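Purngate – Korpus transkribierter Autoreninterviews

Version: 2
Sprache: Deutsch, einzelne Passagen Englisch
Pflege: Mahtab Sharifi, Ailsa Buchanan

Inhalt
198 Interviews mit Autorinnen und Autoren fantastischer Literatur, zerlegt in 734 Frage-Antwort-Blöcke. Ein Block umfasst höchstens 2000 Zeichen – längere Antworten sind an Absatzgrenzen geteilt.

Felder
id, titel, genre, frage, antwort, spoiler
Das Feld spoiler ist boolesch und wurde von Hand gesetzt. Leere Genre-Angaben bleiben leer.

Änderungen
Im April wurden doppelte Blöcke entfernt und die Schreibweise der Serientitel vereinheitlicht. Die Genre-Liste stammt von Pouran Alipour.

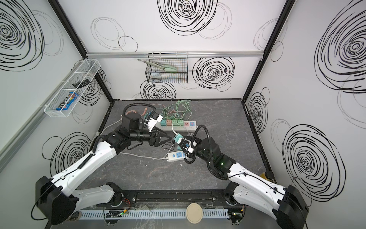 Sind die Klappentexte der besprochenen Romane enthalten?
Klappentexte fehlen im Korpus, die Rechte liegen bei den Verlagen. Über das Feld titel lassen sie sich extern zuordnen.

Fehler bitte mit id und Feldname melden.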